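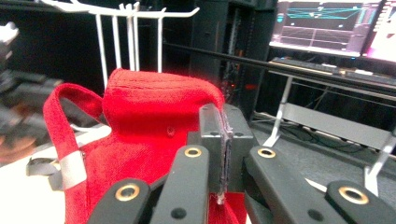

Section 2. Setting Up the Bag Packing Station

This section covers preparing the work table, hanging the cloth bags, and folding them for storage or shipment. It applies to the Joren bag in all colors. For the larger Bezerra tote, use the same steps but leave the snap open until the bag is on the shelf.

Before you start

You will need:
- a work surface with a clear area at least twice the width of the bag
- a wire rack or hook rail for bags waiting to be folded
- a soft brush or lint roller
- a dry cotton cloth
- blank tags and a pencil

Wash your hands before handling light-colored bags. Remove rings and bracelets with raised settings. The looped cloth snags easily and a pulled loop can't be pushed back in.

2.1 Preparing the table

1. Clear everything off the part of the table you will be folding on.

2. Wipe the surface with the dry cloth. If there are sticky spots, use a cloth dampened with plain water, then dry the surface fully.

CAUTION: Do not use furniture polish or oil on the table. Both will transfer to the fabric, and oil marks on terry-type cloth do not come out in a normal wash.

3. Run your palm over the tabletop and along the edge. Sand or tape over any rough spot you find.
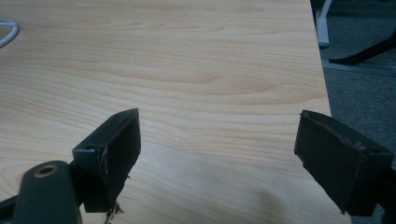 Check the edge twice if the table has been moved recently. Corners take most of the knocks, and a small splinter is enough to catch a handle as the bag is pulled across. A wood-grain top hides light-colored lint well, so brush it down between colors even when it looks clean. Red bags shed the most during their first few foldings. Do all the red ones together and brush the table afterward.

Note: Lusside table covers may be used if your surface is damaged. Pull the cover tight and clip it on the underside. A loose cover will bunch up under the bag and spoil the fold.

2.2 Hanging the bags

1. Set the rack where you can reach it without leaning over the table.

2. Hang each bag by its handle. Do not hang a bag by its tag or ribbon.

3. Put no more than 7 bags on one hook. Past that, the ones at the back get creased.

4. Let new bags hang overnight if they came out of a compressed bale.

2.3 Folding the rim

The rim should finish as a soft, rounded roll with the stitching showing evenly.

1. Lay the bag flat with the snap facing up.

2. Smooth the cloth from the center out to the sides with flat hands. Don't stretch it.

3. Turn the upper edge over toward you until the stitch lines run straight across.

4. Press lightly along the roll with your fingertips. Do not iron it - the pile will flatten and leave a shiny line.

5. Check that the snap is below the rim and not trapped under it.

If one side of the roll is thicker than the other, open it out and start again from step 2. Pulling at the thick side only moves the problem along.

2.4 Handle and ribbon

1. Lift the handle so it stands in a full loop, then let it drop to one side. It should fall without twisting.

2. Slide your fingers along the strap to take out any turns.

3. Lay the ribbon flat beside the bag. Trim frayed ends at an angle with sharp scissors.

4. Write the lot number on the tag in pencil. Ink can bleed through if the bag gets damp.

CAUTION: Keep scissors closed and off the folding area when not in use.

2.5 Closing and stacking

1. Press the snap closed with your thumb, supporting the cloth from behind with your other hand. You should feel it click.

2. If it does not click, look for lint in the socket and remove it with the brush. Never use pliers on the snap.

3. Fold the handle across the body of the bag and tuck the ribbon underneath.

4. Stack the bags with the rims facing alternate ways so the pile stays level.

5. Place full stacks in the carton. A standard Covville carton is marked for 247 bags. Close the flaps without pushing down on the contents.

Note: If the flaps won't meet, take bags out and refold them. The usual cause is handles folded double.

2.6 Care of the station

Brush the rack and table at the end of each shift. Replace the brush after every 1,000 bags or when the bristles start to splay, whichever comes first. Snaps, tags and spare ribbon are ordered through Rigoberto Lozano in the stockroom. Give the bag color when ordering ribbon.

Go to Section 3 for carton labels.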